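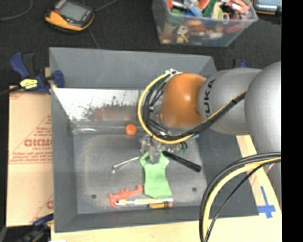
Section 4: Moving your SIM card and contacts to the Skillar 2

Before you start, charge the phone to at least 50 per cent and write down your SIM PIN. Phones bought from Ogilvie are locked to their network until the first activation is finished.

1. Turn off the old phone and take out the SIM card.
2. Push the tray tool in the small hole on the left side of the Skillar. The tray comes out a few millimetres — pull it the rest of the way with your fingers.
3. Put the card in the tray with the gold contacts down and close it.
4. Turn on the phone and enter the PIN. If the phone asks for a network code, type 614 and press OK.
5. Open Settings, then Accounts, and sign in to Tredovo. Your contacts will be copied by themselves.

Note: Contacts which were saved only on the old phone are not copied. Export them to the SIM card first.

Caution: Do not use a needle or a knife to open the tray. Damage of this kind is not covered by the Bikmont warranty.

If the colour of the signal icon stays grey after step 4, restart the phone and check the tray again.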